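Notes from the Sorting Table
October 21, 2023

I have been putting off the spare cupboard since June. You know the one. Every house has it, and ours is in the hallway outside the bathroom, and when we moved in I told everybody it would be for linen. It has never held linen. It has held a slow cooker with no lid, two bread machines (one mine, one inherited) and enough plastic containers to cater a footy final.

So last month I finally rolled up my sleeves and signed up for a stall at the Gorkik swap meet, which is held in the hall behind the bowls club and costs 4 dollars a table. Best money I've spent all year!
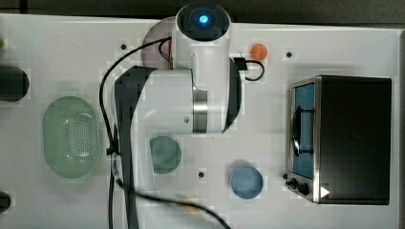
A white tabletop and a bit of everything on it.

If you've never done a swap meet, the rules are simple enough. You bring what you don't want, you get a token for each thing that's taken, and you spend the tokens on what somebody else doesn't want. The danger is obvious. I went in with three boxes and was quite determined to come home with none, and I'd like it noted that I came home with one, and it was a small one.

Kitchen things go first. I'd have guessed books, but the books sat there all morning looking sorry for themselves while people practically elbowed each other for a colander. Muffin tins went, the egg rings went, and a woman in a lovely green cardigan took both bread machines without asking whether either of them worked. (One does. I did tell her which.)

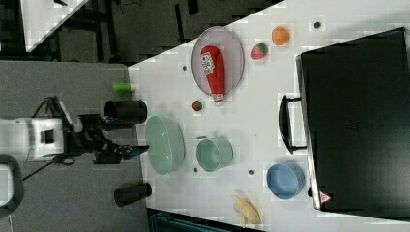
The other thing I learned is to lay everything out flat. My first go was very artistic, all stacked up on crates with a tea towel underneath, and people walked straight past it. Once I'd spread the lot out at one level, with a bit of room between things, they started stopping. You can't rummage in somebody's artistic arrangement, it feels rude.

Prices don't come into it, but labels still help. I used the little Doltico tags, the ones with the string already on, and wrote what each thing was and what was wrong with it. "Whisk, fine." "Jug, chipped at the lip." "Sandwich press, gets very hot on the left." That last one was gone in ten minutes.
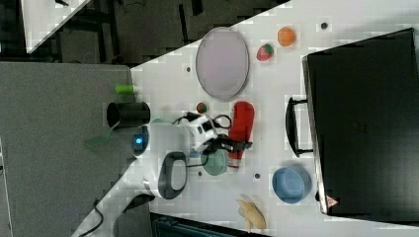
Toys are harder. I had a whole bag from when the kids were small and I must have taken it out of the car and put it back twice. In the end I kept the wooden train and let the rest go, and a little boy walked off with the tea set under one arm and I had to go and look at the books for a bit. They grow up, the cupboard doesn't empty itself, and so on.

Now, what did I bring home? A Lindqvist casserole dish with its lid — with its lid! — a jar of odd buttons and a cake tin shaped like a fish. I don't need a fish cake tin. I've used it already. 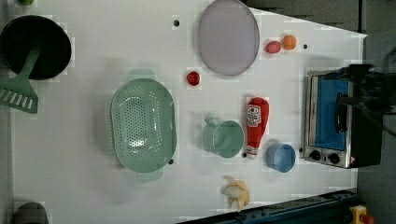 4 min read

A few of you wrote in after the last newsletter asking what to do with the things that don't go. The hall won't keep leftovers, so you do have to take them home again, and the trick is to have somewhere to drop them on the way. I go past the op shop on Cosex Road, which takes clean homewares at the side door until three. They won't take anything electrical, or pillows, and they're firm about pillows.

Whatever's left after that gets one more month in the garage, and then it's tip day. I'm trying to be strict. The slow cooker without a lid is out there now, and I keep wondering if a dinner plate would fit on top.

The next Gorkik swap is on again before Christmas and tables are already filling up, so put your name on the sheet by the hall door if you fancy it. Bring a thermos, the urn is slow.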